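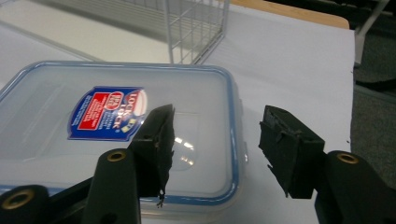

Week 5 handout – Demonstrating a task by hand
Course notes, K. Bošković, 2 February 2022

In the previous lecture we used remote control. The operator had a delay, and he could not feel the object. Now we take the gripper in our own hands and do the task directly.

The exercise is a plastic food container and a wire basket. Each pair of students records 40 demonstrations.

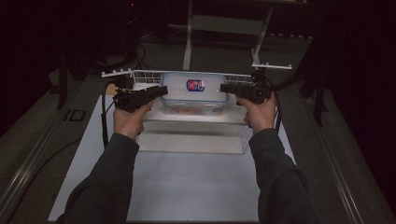

Keep both wrists as quiet as you can. The learner will copy your hesitation together with your skill, so a slow and even motion is better than a fast one with corrections. If you drop the container, finish the recording anyway and mark it in the log – do not delete it.

Before each recording:
1. Open the jaws completely.
2. Look at the foam pads. Worn pads are allowed, but write it down.
3. Hold still before the first movement.

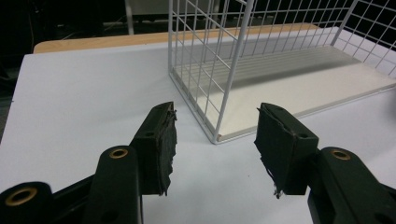

4. Say the number of the demonstration aloud.

Reading for March: Natness notes, chapter 6.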